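Recording two-handed gripper demos: guide for club members

Written by Osian Rosser, checked by Cadi Jarman
Last changed 2025-08-27

These steps cover a normal recording session with the pair of hand-held grippers. If you have not used them before, sit in on one session first and read the Plokitz safety sheet. The data goes to the Kimby training script, which Cadi looks after, so ask her before you change any settings in it.

You need two people. One holds the grippers and the other runs the laptop. Swap after 30 takes, or sooner if your wrists get tired.

Before you start

1. Clear the table. The only thing on it should be the object for the task. Pens, tape and phones go on the shelf by the door.

2. Look at the marker plates. Each gripper has one on top, printed with black dots. If a plate is loose or the dots are scuffed, fix it before recording. The tracker loses the gripper when it can't read the plate, and you won't find out until the files are processed.

3. Squeeze each gripper open and shut a few times. The movement should be smooth all the way. If a joint catches, stop and tell Osian. Do not oil it.

4. Check the pads at the tips. A little fraying is fine. A pad that is peeling off is not, and spares are in the drawer marked Coken.

5. Open the Landeg recorder on the laptop and make a new session. Name it with the task first and then your initials, all lower case, with no spaces.

Holding the grippers

Stand square to the table with your elbows loose. Start each take with both grippers over the front of the table, jaws open and pointing in toward each other, with the object between them. Let the cables drop off the front. If a cable is lying across the tabletop, move it before you call ready.

Keep the plates facing up as much as the task lets you. People who are new to this tend to roll their wrists outward as they reach, and that tips the plate away. Slow down and it mostly goes away by itself.

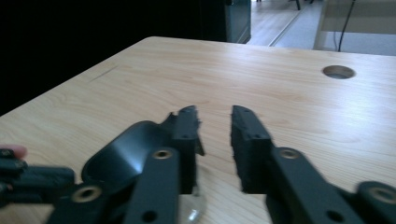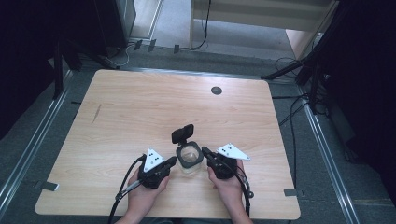 Glass jar task. The second picture shows both grippers with their marker plates.

Recording a take

1. The laptop person says "ready" and presses the space bar. Wait for the beep.

2. Hold still for a slow count of two. The script uses this part to line up the two grippers.

3. Do the task at an easy pace. For the jar, close one gripper on it, lift it clear of the wood, pass it to the other gripper and set it down again. Clear glass is slippery, so close firmly and don't hurry the pass.

4. Go back to the start position with the jaws open, hold still again, and say "done."

5. The laptop person marks the take good or bad right away. Bad means a drop, a bump against the table, or someone walking through. Keep the bad ones - they are useful for testing - but they have to be marked.

Move the jar a little between takes and turn it now and then. If every take starts from the same spot, the arm will only learn that spot. Last November we handed in 200 takes that were nearly identical and had to throw out most of them.

How many to record

For a first try at a new task, 40 good takes is enough to see whether training does anything. For the competition tasks we want 100 good takes from at least two different people. Don't do them all in one day.

If something goes wrong

The recorder shows one gripper only: unplug the missing one, wait for its line to turn gray, and plug it back in.

The width reading is stuck: close the jaws fully and press Zero. If it still doesn't move, restart Landeg.

The session won't save: the disk is probably full. Move old sessions to the club drive. Don't delete them.

Finishing up

Copy the session to the club drive and open one file from the copy to make sure it plays. Coil the cables loosely, put the grippers back in their case with the jaws closed, and write the number of good takes in the log along with both names.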